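Print this review | E-mail this review

7 December 2024
By Wilmer Espinoza

Review: Quintero grant tracking software, district edition

Our district office in Gulport has run Quintero since August, when the trial license became a paid one. The package is sold to school districts that hold more grants than one accountant can follow in a spreadsheet. We hold 773 budget lines across state, federal and foundation awards, most of them small. This review covers the district edition only. I have not used the single-school edition and can't comment on it.

Setup

Installation is by web browser. An administrator creates the fiscal year, loads the chart of accounts and assigns roles. The chart of accounts loads from a plain comma-separated file. Ours failed on the first two attempts because Quintero strips leading zeros from fund codes unless the column is marked as text in the import screen. The manual mentions this in an appendix. It belongs on the import screen itself.

Roles are limited to eight. That is enough for a central office, but a district that wants separate roles for principals, program leads, payroll and outside auditors will reach the limit quickly. Roles can't be nested.

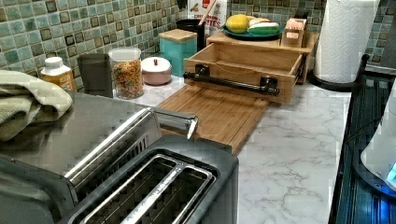
Toaster and tiled backsplash.

Entering an award

Each award gets a record with the funder, the term, the amount, the match required and the reporting dates. The form is long and runs in one column. Required fields are marked, and the record can be saved as a draft with required fields empty, which I prefer to the system we had before. Attachments are accepted as PDF or spreadsheet files. The award letter can be pinned so that it opens next to the form.

Budget categories are set per award. A funder that wants salaries split from benefits can have them split, and the link back to the district ledger is kept. Indirect cost is figured from a rate table. The table allows different rates for different years of the same award, and it handled our one multi-year grant correctly. It does not handle a cap expressed as a dollar amount. For those awards I enter the indirect cost by hand and lock the line.

Amendments are the best part of the package. When a funder moves an end date or approves a budget change, the original record stays visible and the amendment sits under it with its own date and attachment. Auditors ask for exactly this. In the older system, Usau, an edit simply replaced the old value, and we kept paper copies to show what had changed.

Reports

The standard reports are spend to date, unspent balance by award, time remaining against money remaining, and upcoming deadlines. The first two matched our ledger to the cent once the fund codes were fixed. The third is the one I send to schools. It flags any award where the share of time used is well ahead of the share of money used, and the threshold can be changed for each award.

Custom reports are weaker. The report builder joins only two tables at a time. A list of awards by school, with the program lead and the next due date, needs three, so I export twice and match the files in a spreadsheet. Column widths are lost when a custom report is saved and reopened.
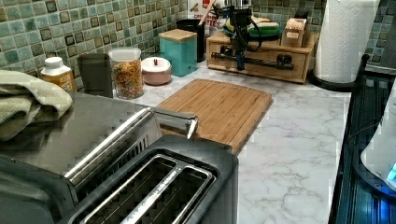

Deadlines and reminders

Reminders go out by e-mail seven days before a report is due. The interval can be changed for the whole district but not for a single funder. A federal performance report takes far longer to prepare than a letter to a local foundation, and one setting can't serve both. Our workaround is a second, earlier date entered as an internal milestone. It shows up in the deadline report beside the real one and has to be filtered out.

Reminders stop when a report is marked submitted. There is no separate status for "accepted by funder," so we use the notes field for that.

Support

Support is by ticket. Answers to simple questions came the same day. The question about capped indirect cost was passed to a developer and is still open. Training consists of recorded sessions, which are clear but show an older version of the menus.

Comparison

We also tested Stokodby on the same set of awards. Its report builder is better and its reminders can be set per award. It has no amendment history, and its import would not accept our fund codes in any form. For a district with few amendments it may be the stronger choice. I would not return to Usau.

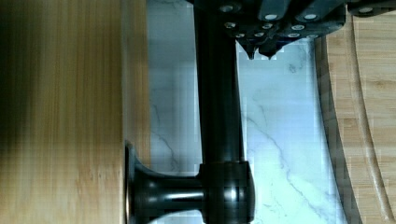 Can the program leads see each other's awards?
By default they see only the awards they are assigned to. An administrator can open read access across a whole department under Roles.

Verdict

Recommended for districts with a full-time grants accountant and a steady flow of amendments. Offices that depend on custom reports should ask for a trial and build their hardest report first.

Contact the business office | Copyright 2024 | Back to top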